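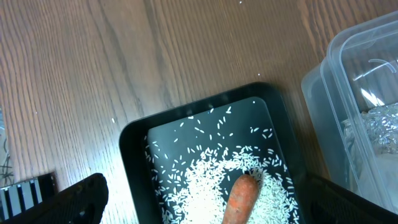 Braltura Opens Its Tabletop Robot Practice Guide to Everyone

174 shares | 12 comments

DENDER -- Braltura is very happy to announce that its Tabletop Robot Practice Guide, which has lived for a good long while in a shared folder and on a great many taped-up printouts, is now free for any lab, school, workshop or small company that would like to use it. The guide covers small robot arms that sit on an ordinary table and handle ordinary things, the kind of work where a person stands within easy reach of the machine for most of the day.

We wrote the first version for ourselves. Our Dender office had two tables, a handful of arms and a set of habits that everyone more or less shared, until we started working with our friends at Bergmann and found that their habits were quite different from ours, and every bit as sensible! They cleared the table before every run and we cleared it at the end of the day. They cut power before reaching in, and we paused the software. Putting those habits side by side took most of a winter and a lot of coffee, and the document that came out of it is 72 pages long, with wide margins that we hope people will scribble in.

What the guide asks for

Much of the guide deals with the time before an arm moves. Each table gets a setup sheet that names the objects allowed on it, shows where the arms are fastened and says where the person in charge should stand. The sheet stays at the table. If an object is added or swapped, the sheet is changed first and initialed, and the arms go back to their slowest setting for the next run.

The stop button has a section all its own. We ask that it be reachable with either hand from the operator's usual spot, that it be pressed for real at the start of each shift, and that the result be written down. A software pause is treated as a pause and never as a stop, so anyone who needs a hand on the table uses the button.

Cables come next, and we will admit to being a bit fussy about them. A cable that runs along a moving arm has to be checked through the full reach of that arm, slowly, with one person watching the cable and doing nothing else. Slack is fine -- it has to be there -- but a loop should never be able to catch on a rack, a cup handle or the other arm.

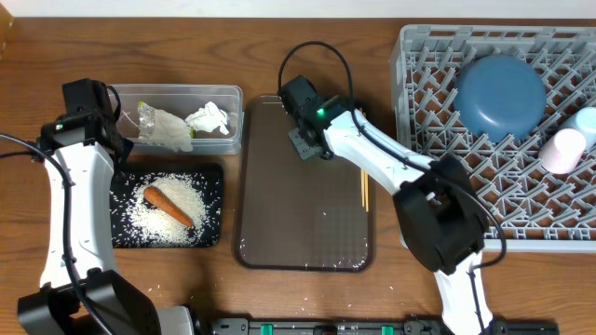

Two arms share one table with a tray of rice and a carrot, a cutting board and a dish rack.

Small loose items turned out to need more words than anything else in the book. Rice, beans, beads and screws travel. A few grains on a tabletop look harmless enough, and mostly they are, but they can work their way into a joint or under a clamp, and they make a floor slippery in a hurry. The guide asks teams to set a spill limit in advance, to sweep the table and the floor between sessions, and to keep one brush and pan that belong to the table and do not wander off to the kitchen (ours has wandered off to the kitchen more than once).

Food used in robot work is marked as test material the moment its package is opened, and it is never eaten afterward. Bowls, cups, boards and racks get the same treatment. Fresh vegetables are replaced on a schedule the team writes down, and anything soft or cracked goes in the trash the same day.

For tables with two arms, there is a chapter on shared space. Each arm has a home position where it cannot touch the other, and both return there before anyone reaches in. Teams are asked to mark the region where the two reaches overlap and to lower the speed inside it.

How it was tried out

Before letting the guide out the door we asked Latus, a training company that runs hands-on classes for technicians, to use it with people who had never seen our tables. Their instructors logged 1,000 short sessions and sent back 100 written comments, and we read every one of them with real gratitude. Several were blunt. The old checklist ran over two pages and people skipped the second, so it now fits on one. The drawing of the stop button was too small, and it has been made larger. One instructor asked for a version that could be read aloud by a partner, and that version is in the back. 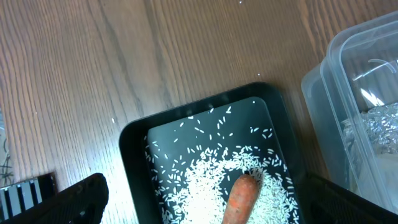

Does a table with only one small arm need a setup sheet too?
Every table gets a sheet, however small the arm is. For a single arm the short form at the back of the guide is enough, and it takes a few minutes to fill in.

What the guide is and is not

We would like to be plain about this part. The guide is a record of good practice among three companies that like working together. It carries no certificate, and it does not take the place of the law where you live, the safety standards that apply to your equipment or the instructions from the maker of your arm. Where any of those is stricter, please follow the stricter one.

Getting a copy

The guide can be downloaded from the Braltura website, along with the setup sheet, the short form and the daily checklist as separate files you can edit. Teams may put their own name on the checklist and change it to suit their tables. Printed copies will be ready in December and can be picked up at our Dender office or from any Latus class.

Comments are warmly welcome, long ones included, and Bergmann and Braltura will go through them together before the next edition. Please send them through the contact form on our website with the word "guide" in the subject line.

12 comments | Share this release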